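Wear and Sealing Performance of Four-Latch Food Storage Containers in a Shared Kitchen

Student project report, Materials and Product Use course

Abstract

This report covers a project on reusable plastic food containers with four locking latches. The containers were taken from the shared kitchen in Grument, a student residence, where they had been in daily use. The project looked at three things: clouding and scratching of the walls, the force needed to close each latch, and the loss of water through the seal when the container is laid on its side. A test set of 40 used containers was compared with 40 unused ones of the same general type. Used containers leaked more, but the loss was concentrated in containers with one weak latch. Clouding had no clear link to leakage.

1. Background

The Grument kitchen has one large refrigerator and two shelves for dry food. Residents store leftovers in rectangular containers with a hinged latch on each side. Complaints about spilled soup and sauce had been noted on the kitchen message board since March. The usual response was to throw out the container and buy another.

A container of this type seals by pressing the rim of the box against a soft gasket in the lid. The four latches provide the pressure. If one latch gives less pressure than the others, the gasket is squeezed unevenly and a gap can open at the corner between the weak latch and its neighbor. The hinge of the latch is a thin strip of plastic that bends every time the latch is opened. It can turn white, stretch or crack with use. The gasket can also harden or come partly out of its groove.

The question for the project was whether a resident can tell by looking and handling that a container will leak. A simple check at the sink would be more useful than a replacement date.

2. Test items

All containers were rounded rectangles of clear or slightly cloudy plastic. Nominal volume was one liter. The used set came from Grument after a notice was posted. The unused set was bought through a kitchen supply store, Rendosgate, in a single order. Labels and tape were removed from the used set, and all items were washed by hand in warm water with dish soap. They were dried on a rack overnight with the lids off.

Each container received a number on a paper tag, kept with the container during storage and removed for testing. Marker on the plastic was tried first and came off in the wash.

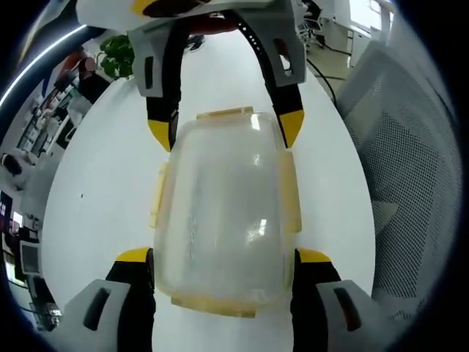
Visual grading was done before any water test so that the person grading would not know the leak result. Clouding was graded on a scale from 0 (clear) to 4 (printed text placed behind the wall cannot be read). Scratches were graded separately on the lid and on the walls. The grading was done on a plain white surface with the ceiling lights on. Reflections from the lights made fine scratches hard to see from directly above, and the container had to be tilted to grade them. The first few items were graded again after this was noticed, and the second grade was used.

The latches were graded by bending each one open and closed once and looking at the hinge line. A latch was marked "white" if the hinge line had changed color, and "cracked" if a split could be felt with a fingernail. On tinted latches the white mark was easier to see than on clear ones.

3. Latch force

Closing force was measured with a spring scale and a small hook held at the middle of the free edge of the latch. The lid was set in place and the three other latches were left open. The scale was pulled down slowly until the latch clicked. Each latch was measured three times and the middle value was kept.

The latches were named by position: two long sides (L1, L2) and two short sides (S1, S2). Position was counted from the molded mark on the bottom of the box. On a few boxes the mark could not be found and a dot of tape was used instead.

Short-side latches on used containers had the lowest closing force. Residents who answered a short survey said they usually open the container from one short side, lift the lid partway and pour. One short-side latch therefore goes through more cycles than the others. The survey was small and the answers were not checked against actual use. 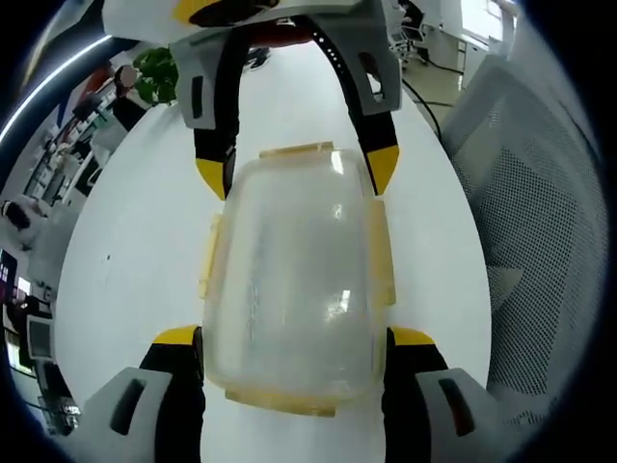

Long-side latches changed less. Where a long-side latch was weak, there was nearly always a visible crack at one end of the hinge line, and the closing force varied a great deal between the three readings. These readings were kept in the data.

4. Leak test

Each container was filled with 500 ml of tap water colored with a drop of food dye. The lid was placed and the latches were closed in the same order every time: long, long, short, short. The outside was wiped dry. The container was weighed and laid on its long side on a tray lined with paper towel. After 10 minutes it was lifted, wiped and weighed again. It was then turned onto a short side and the steps were repeated.

A loss under 2 grams was counted as sealed. The kitchen scale used for this work, a Droniton, repeats to one gram, and smaller differences could not be trusted.

Of the unused containers, 98 percent were sealed in both positions. The one that failed had a gasket twisted in its groove. It sealed when the gasket was reseated, but the first result was kept. The used containers did worse, with losses of up to 40 grams. Most of the lost water came out at a corner. In nearly every such case the corner was next to a latch that had been marked white or cracked.

Closing order was looked at briefly. When both short sides were closed first, the lid sometimes rose slightly along one long side before the remaining latches were pushed down. The final loss was not clearly different. Pressing on the center of the lid while closing the first latch prevented the rise.

5. Handling during the test

A full container can be gripped in two ways, across its width or at its two ends. Gripping across the width puts the fingers over the long-side latches. With a weak latch, squeezing there could push the wall inward and let out a small amount of water when the container was tipped. Gripping at the corners avoided this. All containers in the main test were carried by the corners.

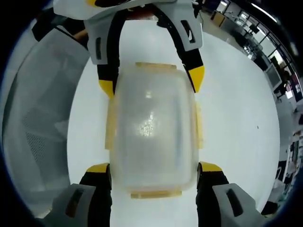

Figure 3. Food container with four lid latches, gripped from both ends.

The box wall is thinner than the rim and flexes under light finger pressure. On the unused set the flex was small at the corners and larger at the middle of the long side. No measurement of wall thickness was made. A caliper was available but could not reach past the rim without tilting, and the readings were not consistent enough to report.

6. Discussion

Clouding was the first thing residents mentioned when asked how they judge an old container. In the used set, some of the cloudiest boxes sealed well and some fairly clear ones did not. Clouding appears to follow dishwasher use and microwave heating, while leakage follows latch and gasket condition. A cloudy box with four good latches can stay in use for dry food and leftovers.

The hinge check was the best single predictor. It takes a few seconds per container. The gasket check came second. Pulling the gasket out with the handle of a spoon, washing the groove and pressing the gasket back in stopped the leak in several containers that had four good latches. Food residue was found in most of the grooves, including some on containers that had sealed.

Several limits apply. The age of the used containers was known only from what residents remembered. The used set included more than one make, and lids may have been swapped between boxes before collection. The water was at room temperature, so the results do not cover hot soup, where the air inside expands and pushes on the lid. The spring scale was pulled by hand.

7. Recommendations for the kitchen

Check the hinge line of each latch when the container is washed. Use containers with a white or cracked latch for dry food only. Take the gasket out once a month and clean the groove. Open the container from different sides so that one latch does not take all the wear. Store lids and boxes together in pairs.

8. Further work

A second round could use a lever rig to cycle one latch a fixed number of times, with the leak test repeated at intervals. A design for such a rig was drawn up in the Lehtinen workshop but was not built in time. The drawing and the full table of readings are in the appendix. Hot-fill tests would need a different tray and a lid thermometer.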